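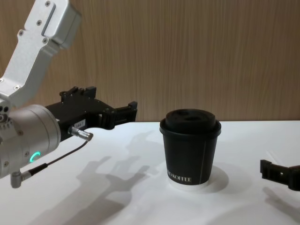 Black cup, domed lid, white table.

Home | Notebook | Bench rota | Stores | Contact
Search this notebook Go

7 Dec 2022

Cups again. Kirsten wants the takeaway cup page finished before the Furnville lot come over, so I have spent a good part of a working day thinking about lids.

The black ones are paper with a plastic domed lid. Two openings on top, the sip hole and the vent, next to each other and both dark, so at seven in the morning you can aim for the wrong one. Ebuka did. His shirt is now listed under consumables.

The seam runs down the side as a thin light line. Lena's rule is that the sip hole must never sit over the seam, on the grounds that this is where they drip. I filled 3 of the Plallesus cups from the kitchen tap, sip hole over seam, and tipped each one over the sink. Two dripped. Did the same with the sip hole opposite the seam and one dripped. Lena considers this proof. Eyvindur considers it five minutes of water wasted. I have written it down, so it is now data.

Stores: 1112 sleeved up on the shelf at the October count, 1039 now. Lids we have in abundance, 1951 of them, from when Þórarinn read "per box" as "per pallet" or possibly the other way about. Not all of them fit. The Krishnan lids go on with a click and stay on. The Erico ones go on with a click and then reconsider.

Matt black shows every fingerprint, by the way. Also no good for writing initials on with the blue marker, which is all the marker we own. Kirsten suggests a white paint pen. I suggest people remember which coffee is theirs, but I have met these people.

To do:
- bag up the Erico lids and hide them from Ebuka
- repeat the tipping with something hotter than tap water, over the sink, not over my notes
- ask Þórarinn whether the lids can go back (he will say he has already asked)
- paint pen
- wipe the white table, it has gained a ring and I know whose

Later: Þórarinn says he has already asked. They will take back unopened sleeves only. We have opened every sleeve, to see if they were the same. They were.

This site uses cookies to remember your settings. Accept Manage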